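Brarnier Two-Arm Counter Kit - README

Last edited November 24, 2022. Covers the kit as shipped plus the sample recordings that come with it. Older notes from June are out of date, ignore the cabling part especially.

What you get

Two arms, two grippers, one control box, cables, mounting plates, a USB stick with the software and the sample set. Bowls, plates and mugs not included. Use your own.
Power supply is separate in the Damirus bundle, check your order sheet before you email us.

Who it's for

Labs and small shops that want to try two-arm pick and place on a normal kitchen counter without building a rig from scratch. Not a finished product for home use. Not for use near kids or pets. Not food safe either - the finger pads haven't been tested for that, so don't serve anything the arms have touched.

Setup, short version

1. Bolt both mounting plates down first. Arms after. Doing it the other way round takes twice as long and you'll pinch a finger.
2. Arms stand in front of the counter, one left, one right. Leave 30 cm between the bases and the cabinet.
3. Gripper cable goes in at the top of the housing. Push till it clicks.
4. Leave a loop of slack at each gripper. Too tight and the wrist stalls at full turn. Too loose and it drags over the dishes. You will get this wrong once.
5. Tape or clip the cable to the outside of the arm, lower joints too.
6. Power on, wait for both lights to go steady, run the home routine. Stand clear.
7. Run the check script. If the left arm fails and the right one passes, swap the two data cables and try again. Usualy that's it.

Known problems

Home routine sometimes skips joint 4 after a hard stop. Power cycle, run again.
Shiny dishes confuse the depth reading. Matte ones are better.
Low sun through a window gives hard shadows and the grasp finder picks the shadow edge now and then. Close the blinds or set shadow_mode to 1 in the config.
Crinkly bags - success is poor. Working on it.
Software won't install on a path with spaces in it. Sorry.

Sample recordings

1,485 episodes on the stick, recorded at two sites, Londville and Bevan. Total grasp attempts labeled: 3,397. Both arms are logged in every episode even when only one is working. The idle arm still gets full joint data, so filter it out yourself if you dont want it.

Each episode folder has:
- joint positions and gripper opening, both arms
- camera video, one file per view
- labels.csv with start and end of each attempt
- notes.txt, sometimes empty

Labels were done by hand. 200 episodes were labeled twice to check, the rest once. Expect mistakes, mostly in the end times.

Tasks in the set

- Small item at a plate. Right arm over the counter with the item in its fingers, left arm waiting with its gripper open. Background clutter left in on purpose: snack bags, bowls, mugs, a big woven sack at the back.

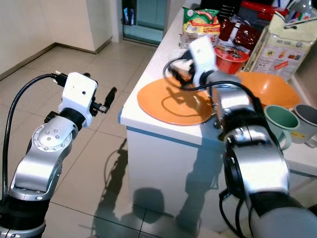 - Mug to mug. Move a light object from one mug to the other. Handles face any direction, not sorted.
- Bowl slide. Push a bowl sideways along the counter without lifting. Some episodes end early, see notes.txt.
- Hand over. Left arm picks, right arm takes, right arm puts down. Smallest group in the set and the hardest one to replay.

What's missing

No force data. No sound. No people in the work area in any episode, so don't train a safety stop on this. Lighting is daylight or ceiling lamps, nothing darker than that. Only the one gripper type, the white housing with two fingers. The Damirus gripper fits the same mount but we haven't recorded with it yet.

Using the data

Free for research and for testing your own kit. Don't resell it or repost the full set. If you publish something, name the Brarnier counter kit and the version number printed inside the box lid.

Returns and support

Unopened kits can come back within 30 days. Opened ones, write first. Send the log folder and a photo of your cabling with any support request - full arm, base to gripper. Replies go out from the Bevan office.
Spare finger pads and gripper cables are on the parts list, last page of the printed manual.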